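Folding patterned cloths so they stay flat in a drawer
Asked in Laundry & Linen, Odlow Household Help
Posted by Suryani Teoh, October 16, 2026

I have a drawer of white cotton cloths with coloured bits on them, teal mostly and some mustard. They come off the airer creased and I never get the corners to meet. I've been doing them on the white table, starting from a heap.
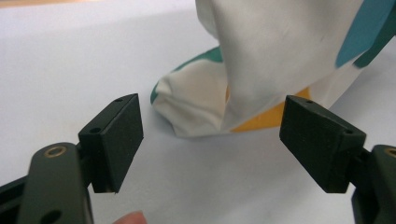
Do I need to iron them before folding? A quick shake and a firm smooth with the palm is enough for everyday cloths – keep the iron for ones going on show.

Nadhirah Kwok
Lay it face down first. Find two corners on one short side, pull them away from each other, then do the other end. Fold in half, smooth towards the open edges, fold again. Mine are 700 mm long and 2 folds each way fits the drawer. Clear the table before you start so nothing gets caught underneath.
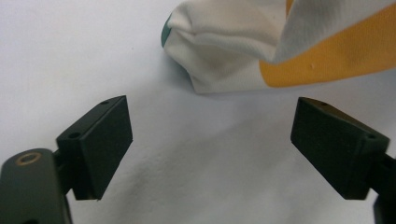 Jollgate: I'd wipe the table as well, crumbs leave marks on white cotton. Dry it after.

Sumampouw
I just roll mine. Takes less room. The teal ones fade if you wash them hot, so 30 degrees or lower.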